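How do you buy a robot?

By Carol Whiteley, for the Prarnville Library young readers' page
2019-08-07

You want a robot. Great! So does everybody. But how do grown-ups go and buy one for a school or a shop or a workshop? You can't just grab the shiniest one off the shelf. You need a plan, and you need a budget.

A budget is a list of what you can spend and what you will spend it on. Like pocket money, only longer.

Start with the job

First question. What is the robot FOR?

Let's say it's for packing shopping. Sounds easy – you've probably done it yourself at the till. Pick up, put in bag, next one. But think about what your hands are doing. Squeezing hard for something heavy. Squeezing gently for something soft. Your fingers know already. A robot's fingers don't, someone has to choose the right ones and then teach it.

The bit that does the holding is called a gripper. Some have two fingers, some have three, some are just a sucker like on a toy arrow. Two fingers is a good start. They open, they close. Fewer bits to break.

And look at what needs packing before you spend a penny. Drinks bottles are smooth and slippery. Bananas bruise. And the bag! Thin plastic bags are really tricky for robots. They crumple, they flop about, they're see-through, and they never look the same twice.
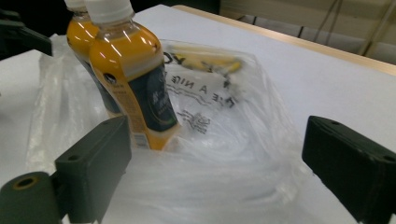
Two bottles, a banana and a very crinkly bag. The black fingers are the gripper.

So write down every single thing your robot has to pick up. Biggest, smallest, heaviest, squashiest. Take the list with you when you go to buy. If the gripper can't open wide enough for your fattest bottle, it's the wrong gripper, however cool it looks.

Now the money

Our pretend shopper is a little shop called Leclerc. It has 2,395 pounds saved up for a packing project. Sounds loads! Watch it go.

A small second-hand arm from a company called Prurkutell: 642 pounds.
A two-finger gripper from Pokeo: 500 pounds.
A camera, so the robot can see, plus cables and a stand: 431 pounds.

Get a pencil. Add those up and you get 1,573 pounds. Take that away from 2,395 and there's 822 left.

So spend the rest on a bigger arm? No! Hang on to it. There are sneaky costs, the ones people forget. Electricity. New finger pads when the old ones wear out. A strong table that dosen't wobble. Someone's time to teach the robot, which can take weeks. And things to practise on, because a banana that's been picked up all day is not a nice banana.

Some words you'll hear

Payload – how much weight the robot can lift. The gripper counts too! If an arm can lift two kilos and the gripper weighs one, there's only one kilo left for your shopping.
Reach – how far the arm can stretch.
Spare – an extra part kept in a drawer for when something snaps.
Quote – a piece of paper from a seller saying what they'll charge. Ask for more than one.

Try before you buy

Good sellers let you have a go. Bring your own bags and bottles, not just the neat little cubes they have on there table. Cubes are easy. Try the real stuff, over and over, and write down how many times it drops something.

Then your turn. Choose one job at home, laying the table or sorting socks, and make a list of everything a robot would have to hold. Add what you'd need to buy. Bring your lists to the library by the end of September and we'll pin them up by the door.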